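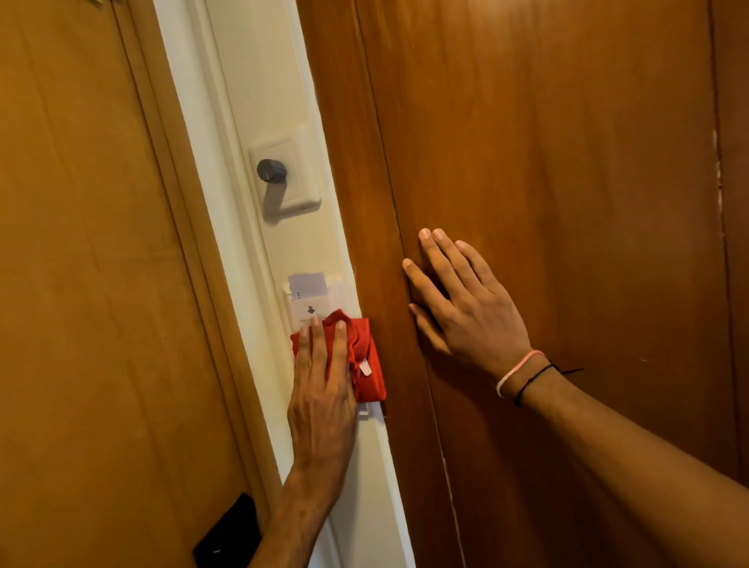
Rattana Phuthong objected to the first draft of this report: automated room assignment at the Vundthorpe hotel had cut walking time, she said, but attendants could no longer choose the order of their rooms. Section 5 was revised to cover this.

The Zurkeo system reads room status and sends the next task to a handset. Wiping switches and card holders is still done by hand, with a cloth. Of the 16 attendants interviewed, two preferred the old paper list. Two others asked for a way to swap rooms with a coworker. Zurkeo has no such function at present.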